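Zarkel 75 Mesh Wash Bag

Article 945 - Household Textile Care
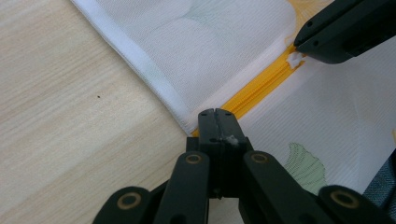 The Zarkel 75 is intended for the machine washing of delicate garments, hosiery, baby clothes and small items that are easily lost in a full drum. It is supplied by Fosto to retail customers, hotels and residential care homes.

Specifications
Material: polyester mesh
Closure: zipper with covered pull
Usable width: 75 cm
Weight: 73 g
Maximum wash temperature: 60 °C
Packing unit: 20 bags per carton

Directions for use
Sort garments by color and fabric before loading. Fill the bag to no more than two-thirds of its volume and close the zipper fully, with the pull tucked under its cover. Bras with underwires should be fastened first. Bags may be washed together with ordinary laundry of similar weight - heavy items such as jeans and bath towels should be washed separately.

Do not bleach or iron. Tumble drying is permitted on the low setting only. After washing, remove the contents promptly and hang the bag open to dry.

Ordering
Single bags are available from Fosto stores. Institutional customers may order by the carton, quoting article number 945. Cartons are not divided. Orders received before noon are dispatched on the next working day from the Babić warehouse.

The earlier Tirard model was withdrawn in February. Replacement zipper pulls for that model remain available on request while stocks last.

Returns and inquiries
Unused bags may be returned in their original packaging within 20 days of delivery. For hygiene reasons, opened bags are exchanged only in the case of a manufacturing fault. Written inquiries should be addressed to Snežana Milošević, Customer Service, Household Textiles.

Page last revised: 20 June 2021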